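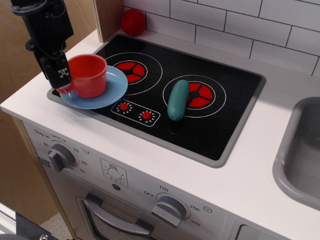
Disclosure of Free Products on Small Beauty Blogs
Project report, Consumer Studies
Hagos Asfaw and Tiruwork Lemma
2019-03-08

1. Background

Many people read beauty blogs before they buy a face cream or a bath product. Most of these blogs are run by one person in their spare time. Some of the products they review are bought, and others are sent free by a shop or a brand. Readers cannot tell which is which unless the blogger says so.

We wanted to find out how often small bloggers tell readers where a product came from, where in the post they say it, and whether it makes a difference to how readers see the review. Most of the earlier work we found was on large video channels with paid deals. We found very little on written blogs with small audiences, so we chose those.

Our question was: do small beauty blogs make the source of a reviewed product clear, and do readers notice when they do?

2. How we chose the posts

We used the blog directory Funidden, which lists personal blogs by topic. We took the skin care and bath sections and kept only blogs that met these rules:

The blog is written by one person.
It has at least one new post from the last three months.
It does not run its own shop.
The posts are in English.

This left 21 blogs. From them we collected every review posted up to the end of December, going back one year. A review was any post that named a product and gave an opinion on it. Monthly favorites lists were left out because they often name many products in one line each, and we could not decide how to code them. The final set had 216 reviews.

3. Coding

Each post was read by both of us separately. We recorded the type of product, the stated source (bought, gift from a friend, sent by a brand, not stated), and the place of the statement. Place was coded as title, first paragraph, middle, end, or separate page. The last one was for blogs that have a general disclaimer page and no note in the post itself.

We also gave each review a tone score from one to five. This was the hardest part. In the first batch we often differed by one point, mainly on posts that liked the smell of a product but not what it did. We wrote a short guide with sample sentences, coded the batch again, and agreed more often after that. Where we still differed, we talked about the post and settled on one score.
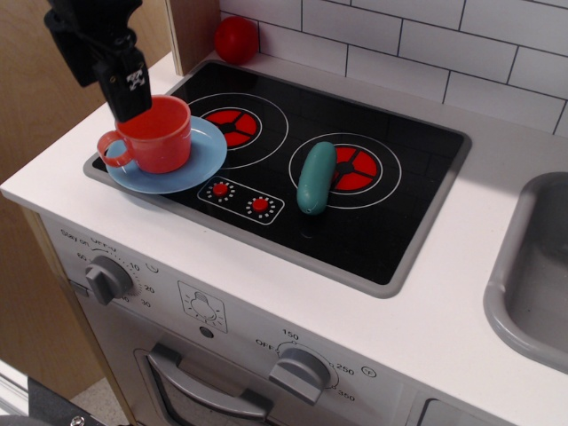
Photo: Tiruwork Lemma

4. Results from the posts

Of the 216 reviews, 134 stated where the product came from. The other 82 did not. Bought products were the most common stated source, and many of these posts gave the price as well.

Placement varied a lot. Bloggers who had paid for the product usually said so early, often in the opening lines, as part of a story about a shopping trip or an online order. When a product was sent by a brand, the note was more often at the end, sometimes as a single word or an asterisk next to the product name. Four blogs used an asterisk without explaining on the same page what it meant. On two of those we found the explanation on the disclaimer page. On the other two we did not find it at all.

Tone was positive in most posts, whatever the source. Reviews of products sent by a brand had few low scores. This does not prove that the free product caused the good review. A blogger may simply choose not to write about a free item she disliked, and one blogger states this as her policy.

Bath products had a higher share of stated sources than face products. We think this is partly because bath items are often bought for a special occasion and the blogger tells that story first, but we did not test it.

5. Reader survey

The second part was an online survey. We wrote two versions of a review of a made-up body lotion, which we called Culta. The text was the same in both versions except for one sentence. Version A said at the start that the lotion was sent free by the company. Version B said the same thing at the end, after the rating.

The link was shared through the student newsletter at Reltthorpe and on a local beauty group page run by the salon Beyene. The newsletter post got 2,643 views, but only a small part of those readers opened the survey and fewer finished it. We had hoped for more. A shorter survey would probably have helped — ours had three pages and the last one was all open questions.

After reading, people were asked if the writer had paid for the lotion. Those who saw Version A got this right more often. With Version B, several people answered that she had bought it, and a few wrote that they had stopped reading once they saw the rating. Trust in the writer was close to the same in both groups. We had expected Version A to score lower on trust, and it did not.

In the open answers, the most common wish was for the price to be shown. Some people said they did not mind free products at all as long as the post mentioned something bad about the item too.

6. Problems and limits

The blogs all came from one directory, and blogs have to sign up to be listed there. Bloggers who sign up may be more careful than others. Some old posts may have been edited before we read them, and we had no way to check this. We saved copies of all posts in the first week so that later edits would not affect the coding.

The survey group was small and mostly students. People also knew they were in a study, so they may have read more carefully than they would at home. Tone scores depend on our own judgment even with the guide.

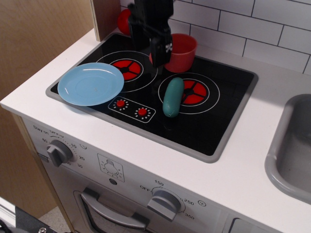
7. Suggestions

For bloggers, the simplest change is to put one full sentence at the top of the post that says who paid. An asterisk should be explained on the same page. A disclaimer page can stay, but readers who arrive from a search will mostly not open it.

If another group continues this project, we suggest adding the favorites lists, with one row per product. It would also be useful to contact the bloggers and ask how they decide what to post. We drafted a set of interview questions but ran out of time to use them. The draft is in Appendix B, after the coding guide.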